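Two-Arm Table: Software Checklist Before a Run, With Comments

We go through these items each time the control stack on the two-arm table has been updated, and again first thing on Wednesday when the overnight builds from Clonow come in. Please write your comments right on the sheet, even the small grumbly ones — they are often what helps the next person most! Mark each line OK, NOTE or HOLD.

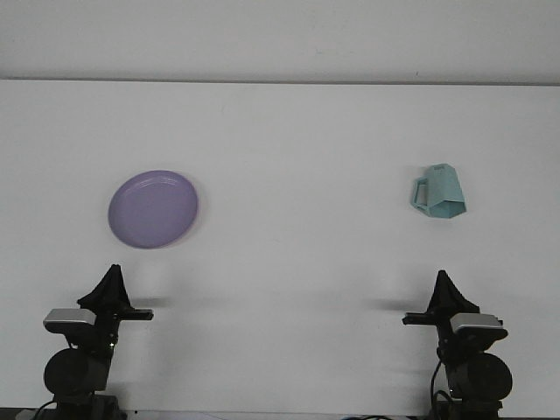

Posted by the author
Controls and tooling, Feltier workshop

1. Start pose matches the config file. OK
Both arms were sitting low at the front with the grippers facing in toward each other, and the joint readings agreed with the file. I do like to look up from the screen at the arms themselves for this one, old-fashioned as that may be.

2. Controller loop rate. OK
Set to 500 Hz on both arms. Let it run a good while before you sign, and keep the log window open while you do.

3. Wrist camera streams. NOTE
Check that left is left and right is right. The names got swapped in the January release and it made for a very confusing morning. Names are correct now, but the left stream was slow to start, so I restarted the driver and saved the log.

4. Object detection. NOTE
Plate and mug should each come back as one object. The lavender plate on the left was no trouble. The teal mug was on its side, handle pointing left, and Akbulut (our pose estimator, for anyone new) first gave it as upright. Threshold is now 52 and the label came back right. Please try a mug on its side every time, as well as a standing one.

5. Planner collision model. HOLD
Plivwood plans for both arms together, and it needs the current gripper shapes, fingers and all, plus the cables. The cable allowance on the right arm was still the old value. Look at how the cable loops down under the forearm when the arm is reaching, and you will see why I'm fussy about it.
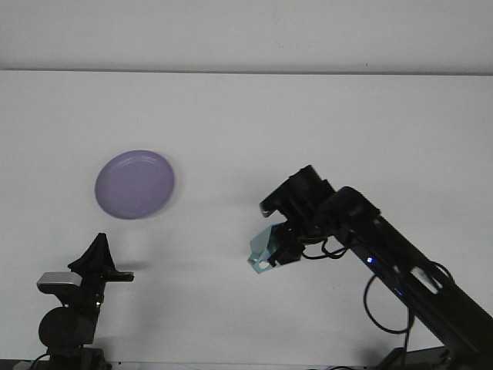 Item 5: right arm extended over the table, fingers pointing down, left arm low at the corner.

6. Arm-to-arm distance guard. OK
Ask the planner for a path you know is too close and make sure it refuses. I did this 2 times in simulation, once with each arm leading, and it refused both. Never try it on the real arms, please.

7. Stop command from software. OK
Send it from the console and then from the script. Both are on the list for good reason and I'd be grateful if we stopped skipping the second.

8. Log folder and version tag. OK
Tag matches the build. Disk has plenty of room.

Still open: item 5, until the new cable value is merged and the check has been repeated. Single-arm runs are fine in the meantime, with the other arm parked.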